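3.2 Consumo de água nas tarefas de cozinha

A segunda parte do inquérito tratou do uso doméstico de água em Varkudwood e Hundadstead, dois bairros servidos pela mesma conduta mas com tarifários distintos. Foram validados 1.662 questionários. Em Varkudwood, onde vigora o escalão único, os agregados declararam lavar a loiça à mão com maior frequência, mesmo quando dispõem de máquina. Em Hundadstead a máquina é usada sobretudo à noite, depois das 22 horas, hábito que os inquiridos associam à tarifa elétrica e não ao preço da água.

A passagem prévia dos pratos por água corrente foi referida por mais de 1.000 agregados. Kinoshita trata esta prática como parte da lavagem; no presente estudo foi registada à parte, por depender do tipo de lava-loiça e do espaço de bancada disponível (Figura 6).

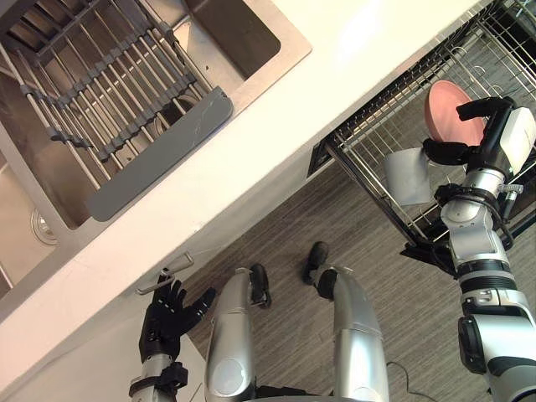
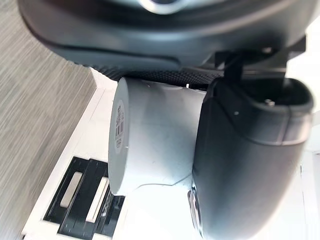
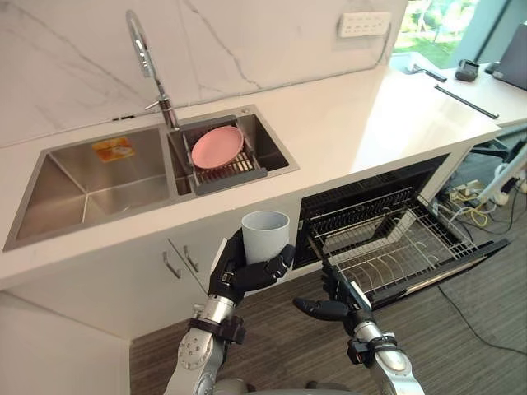

Figura 6. Lavagem de loiça em cozinha doméstica. Na primeira imagem, prato cor-de-rosa sobre o cesto da máquina aberta; na última, lava-loiça de duas cubas em aço inoxidável, com escorredor na cuba menor.

3.3 Limitações dos dados declarados

Os volumes indicados pelos inquiridos não foram confrontados com leituras de contador em Hundadstead, onde a operadora Kurkley só fatura de 2 em 2 meses. Em Varkudwood a comparação foi possível para os meses de maio e outubro. As respostas sobre a duração da lavagem manual apresentam forte concentração em valores redondos, pelo que foram agrupadas em classes antes da análise. Os agregados sem contador individual ficaram excluídos do modelo apresentado na secção seguinte.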